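**Tawhiri opens home training site in Vondivura to collect two-arm robot recordings**

VONDIVURA, March – Tawhiri, a company that develops control software for household robots, has opened a site for recording the training examples its learning system depends on. The site occupies a former furniture showroom, divided into rooms with household furniture and everyday items.

Operators at the site guide two-armed robots through ordinary jobs such as handling light furniture, opening cabinets and putting items back on shelves. Each run is recorded from start to finish, including the camera view, the position of every joint and the opening of both grippers. The recordings are then used to train Gridden, the company's control model.

Tawhiri plans to record 1,000 hours of work at the site in its first year. The task list now has 76 entries. Each entry is a short written instruction with a starting layout and a clear end point, and operators may reach that end point any way they like.

"We had plenty of recordings of robots picking up cups," said Gudrun Fuchs, who heads data collection at Tawhiri. "We had very few of a robot dealing with something larger than itself in places, with legs and gaps and a back that gets in the way. Chairs turned out to be a good test, so they take up a large part of the list."

Chair tasks are recorded with both arms. Operators are asked to bring the grippers in low on a leg, take hold and shift the chair a short distance while keeping it upright. Floor coverings are changed between runs, and plastic sheeting is among the surfaces used. Lighting and chair position are also varied.
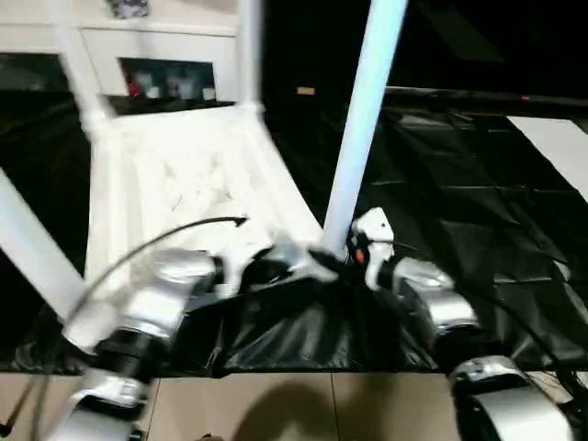
Sewwandi Ekanayake said the chair runs were slower to record than she had expected, and that the first day of them went mostly to learning how far each arm could reach before the other had to move. She added that she would like to see more failed grasps kept in the training set, with the correction that follows, as a model that has only seen clean attempts has little to go on when a leg slips.

The company has taken up that point. Runs with a missed grasp are now saved if the operator recovers and completes the task. They are tagged separately so that Gridden can be trained with or without them and the results compared. Runs that are abandoned are stored but left out of training.

Every recording is reviewed before it enters the main set. A reviewer watches it at double speed, checks that the written instruction matches what was done and marks the moments when each gripper closes and opens. Recordings with dropped video or missing joint readings are rejected. In the trial period before opening, the site produced 700 accepted recordings, of which 260 were chair tasks.

Tawhiri will hold back one room and its furniture from all training. The room will be used only to test whether Gridden can carry out a listed task in a place it has no recordings of. Test results will be published together with the task list – failures included – after the first full round of training.

A portion of the accepted recordings will be offered to university groups under a research license. Applicants will be asked for a short description of their project and the tasks they need. File formats and sensor layouts will be documented with the release.

The site's storage and review tools were set up by Trirkivau, which will also run the download service for licensed groups.

**About Tawhiri**

Tawhiri develops learning-based control software for two-armed robots working in homes. Its offices and training site are in Vondivura.

**Press contact**

Tawhiri Press Office, Vondivura. Site visits for reporters can be arranged on weekday mornings from 9:30.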